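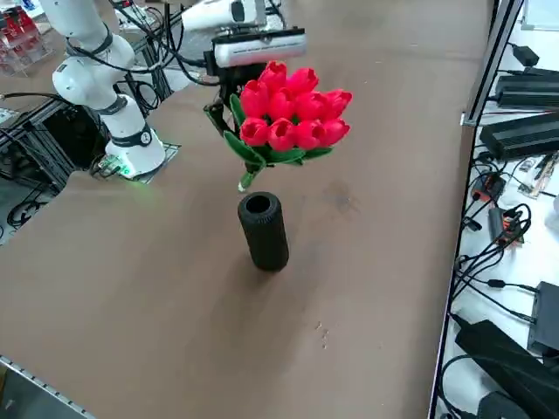 Fleurs artificielles : Mullero revoit le règlement de ses cimetières

Le conseil municipal de Mullero a adopté en avril un nouveau règlement pour les cimetières de la commune. Les fleurs artificielles y restent autorisées, mais leur présence sur les tombes sera limitée dans le temps et les compositions abîmées seront retirées par les services techniques. Le texte a été voté à 31 voix, sans opposition.

La question revenait chaque printemps depuis plusieurs années. Au cimetière d'Erska, le plus grand des deux, les bouquets en tissu et en plastique décolorés par l'hiver finissent dans les allées ou contre le mur nord, où le vent les pousse. Les agents ont ramassé l'an dernier 400 kilos de fleurs artificielles et de pots cassés sur ce seul site. Tout part aux ordures ménagères : les tiges mêlent fil de fer, colle et textile, et la déchetterie refuse de les trier.

« On ne demande à personne de renoncer à fleurir une tombe, explique Shagufta Bhutto, adjointe chargée du cadre de vie. Il y a des familles qui habitent loin et qui viennent une fois par an. Pour elles, un bouquet qui tient plusieurs mois, c'est important. »
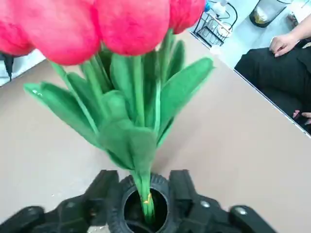

Le règlement précédent, rédigé à l'ouverture du cimetière d'Erska, ne disait rien des fleurs artificielles. Il prévoyait seulement l'enlèvement des fleurs fanées « lorsque la propreté des lieux l'exige », formule que chaque équipe appliquait à sa façon. Des familles se sont plaintes d'avoir vu disparaître un bouquet encore en bon état, d'autres que la tombe voisine n'ait jamais été nettoyée.

Désormais, deux passages sont prévus, l'un à la fin de l'hiver, l'autre au début de l'été. Un avis sera affiché au portail un mois à l'avance. Les plaques, vases et objets personnels ne seront pas touchés. Les compositions retirées seront gardées deux semaines dans le local situé à l'entrée, rue Teslow, et les familles pourront venir les reprendre aux heures d'ouverture. Passé ce délai, elles seront jetées.

La commune a aussi inscrit 2 000 euros au budget pour installer des points d'eau supplémentaires et remplacer les arrosoirs. Celui du carré ancien est en panne depuis l'automne, et plusieurs habitués disent avoir cessé d'apporter des fleurs fraîches pour cette raison. Les travaux doivent être terminés avant l'été.

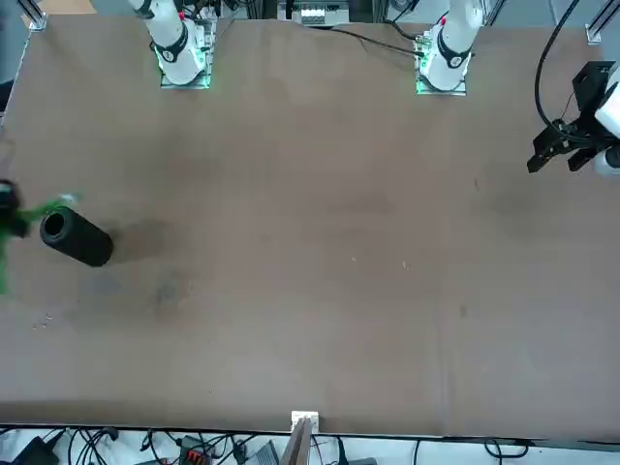

Page 4

Chez Jurić, fleuriste installé en face du portail d'Erska, on accueille la décision sans inquiétude. Le magasin vend des fleurs coupées et, depuis quelques années, un rayon d'artificielles qui marche surtout à la Toussaint. Au printemps, les clients demandent des tulipes, des jonquilles et des renoncules, fraîches le plus souvent. Les bouquets en tissu partent mieux en hiver, quand le gel abîme le reste en une nuit.

Le fleuriste aurait préféré un passage unique, après les grands froids. « Une composition posée au mois de mai peut très bien être encore propre en juin », fait-on remarquer au comptoir. La mairie répond que seules les fleurs visiblement dégradées seront enlevées au second passage – les autres resteront en place jusqu'à l'hiver suivant.

Un bac de compostage réservé aux fleurs naturelles sera posé près de chaque entrée. Les pots, les rubans et la mousse florale n'y sont pas admis. La mairie a fait imprimer 200 dépliants qui détaillent les consignes. Ils sont disponibles à l'accueil, au cimetière et chez les commerçants qui en ont fait la demande.

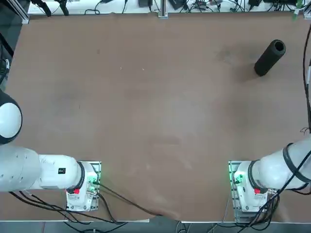
Une grande table brune avec un cylindre noir et deux bras robotisés blancs.

Le règlement complet peut être consulté en mairie, au service de l'état civil, de 9 h à 12 h. Les titulaires de concessions le recevront aussi par courrier.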